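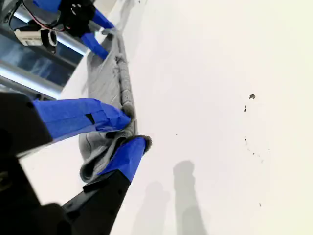
How many demonstrations should I record before the first training?

We advise 24 good ones for a simple task. For soft things, such as cloth, plan for more, as cloth never lies the same way two times. One of our users, the laundry service Nazarenko, has recorded almost 3,000 and still adds new ones.

Can I mix hand guiding and remote control in one set?

It is possible in Hekovo, but please mark each recording with its method. In hand guiding you push the arms directly and feel the weight. With remote control the movement is usually slower – the robot learns this speed too.
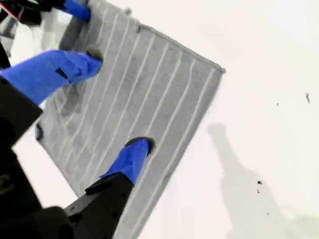

What should I do when I make a mistake in the middle of a demonstration?

Press the pedal for two seconds. The recording stops and you can choose "discard" or "keep as correction". Keep it only if you brought the task to a good end after the mistake.

Who can give demonstrations?

Any person who finished the four-hour Gilex course. The certificate is valid until the next February.

Do both arms have to move at the same time?

No. One arm can hold and wait while the other works. Please do not let go of the controls during the wait, or the arm will go to its rest position.

Where are my recordings saved?

On the local disk, in the folder Rakemance. Copy them before you update the software.

Last updated: August 14, 2025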